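Left gripper lands short of its target when the wrist camera is in the loop

Opened by: Finn Diekmann
Component: Pesia, perception bridge and grasp planner
Status: fixed on one cell, waiting on the second

Hello all, me again, sorry. I've got a funny one and I've been going round in circles with it since I updated Pesia, so I'm writing everything down as I go and hoping one of you spots it before I do.

The short version: with the overhead view only, both arms go where they're told. Switch on wrist refinement (the bit where the planner takes a last look from the gripper camera on the way down and nudges the target) and the left arm closes its fingers slightly behind whatever it was after. Behind as in towards where the arm has just come from. Small blocks suffer the most. The big rings mostly get away with it, because the fingers open wide enough to forgive a sloppy approach.

My table layout is the usual jumble, clear bin at the back with the teal basket beside it and the small bits spread about in front. Same layout file as before the update, same planner settings, same speeds. I did 35 attempts at the small blocks with refinement on and got 24 clean pick-ups, which is rubbish for something that was sailing through them in March.

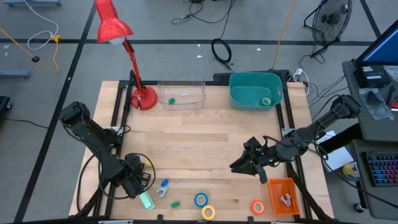
Can I turn wrist refinement off and still use the rest of the grasp planner?

Set refine_on_approach to false in the cell profile and restart the planner. It will use the overhead estimate all the way down, and collision checking carries on as normal.

OK, so that's the workaround, and it's what I've been living with. On to the log.

First thing I did was blame the calibration, obviously. I redid the hand-eye calibration for the left wrist, twice, because the first time I had the old board size in the config (yes, I know). Second run came out lovely. Reprojection error nice and low, transform practically identical to the one I already had. Loaded it, tried again, same miss in the same direction. Put the old one back.

Then I tried going slower, and this is where it got interesting! At a crawl the error shrinks away to nothing. Speed it up and the error grows with it. If I stop the arm dead above the target, let it take its look and then go down, it's spot on every time. So whatever is wrong, it's wrong in proportion to how fast the wrist is moving, and a bad calibration doesn't do that.

Gisela Kohlhase replied to say she'd had something similar on the Engelhardt cell, and hers was the planner using a stale joint state. I checked mine by plotting the joint stamps against the controller clock and they're tidy, no gaps, nothing out of order. I also swapped the left and right camera drivers over in the launch file in case it was the process and not the arm. The right arm then started missing too. Happy days, at least it follows the driver!

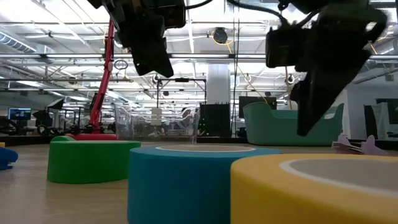
Carard Automation, Manipulation Software Team

Reinhold Gerlach picked the ticket up at this point and asked for a recording with the raw image topic and both joint topics in it, plus the output of the clock check tool. If you're sending one of these in yourself, please don't send the compressed topic on its own, because the republisher puts its own stamp on and you end up chasing that instead. I did exactly that the first time and wasted an afternoon of his. Sorry, Reinhold.

His comment, pasted in as he wrote it:

"Your image stamps are too late. The bridge looks up the wrist pose at the stamp, gets a pose from further along the trajectory than where the camera was when it exposed, and projects the detection from there. Clock check gives 61 ms between exposure and stamp on the left driver. Right driver is fine. Have a look at which stamp source each one is using."

So I had a look. The right driver had stamp_source set to device. The left one had no stamp_source line at all, and the new version of the driver falls back to host when the line is missing, where the old version fell back to device. Host means the image gets stamped when it arrives in our process, after it's been read out, sent over USB and unpacked. It's in the release notes, too, quite a way down, under "minor".

How did the right one come to have the line and the left one not? I'd copied the right profile from Gisela's cell and written the left one myself. There you go.

Second problem, which I'd never have gone looking for otherwise: auto exposure. Both wrist drivers were on auto with no upper limit, and the driver was quite happy to take as long as it liked on the fast part of the approach. A long exposure on a moving wrist gives you smear, and the detector does carry on regardless and draws you a box, only the box sits somewhere in the middle of the smear and wobbles about from one image to the next. Clear plastic is the worst by miles. The bin wall is hard enough for it when everything's standing still.
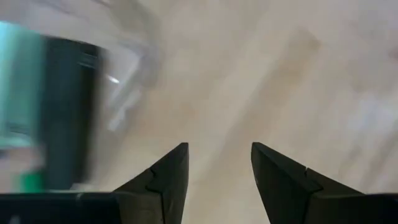 I've now pinned exposure at 4,000 microseconds on both wrists and let the gain float up to make up for it. The images are noisier and the detector doesn't seem to mind in the slightest. I did try going shorter still, but then the ceiling lights start putting bands across the picture, so I backed off.

The changes to the left wrist profile, for anybody who wants to copy them:

stamp_source: device
auto_exposure: false
exposure_us: 4000
auto_gain: true
drop_if_late: true

That last one was Elfriede Meinecke's idea. It makes the bridge throw an image away if the pose buffer has already moved past its stamp. Before, it would quietly use the nearest pose it had, which is a bit naughty, and I'd rather have a warning in the log and one missed refinement than a confident wrong answer. You do need the bridge from the current release for it. On the older one the key gets ignored without a word, so check your version first.

After that I restarted the driver, then the bridge, then the planner, in that order. If you restart the planner first it holds on to the old camera info and you'll think nothing has changed. (Ask me how long that took me.)

Ran the clock check again and the left driver now agrees with the right one. Put refinement back on, went through the same speeds as before, and the offset no longer grows as the arm goes faster. I've had the left arm picking at full approach speed for most of the day and I'm a much happier person.
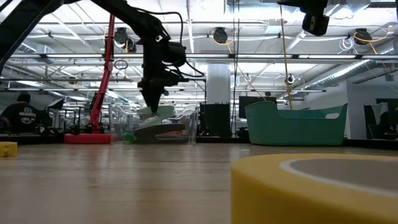
One thing still bothers me a bit. When the object is being held over the bin, the planner sometimes reports the bin wall as an obstacle that jumps closer for a moment and then goes back. It doesn't stop the arm, it just makes the place motion hesitate. I get it with refinement on and off, so I don't believe it belongs to the timestamp business. Reinhold thinks it's the depth filter treating whatever shows through the wall as part of the wall, and he's asked me to record it with the filter window set to one. I'll raise that as its own ticket so this one can be closed in peace.

Could someone also please make the driver complain at startup when stamp_source is missing? Heike Reuter says the Gukine profiles were written from the same template as mine, so she'll have the same hole in hers.

Update, 16:40. Heike has checked and the line was missing on both of her wrists. She's putting it in now and will run the clock check afterwards. Reinhold has taken the startup warning as a task for the next driver release. I'm leaving this open until Heike's numbers come back.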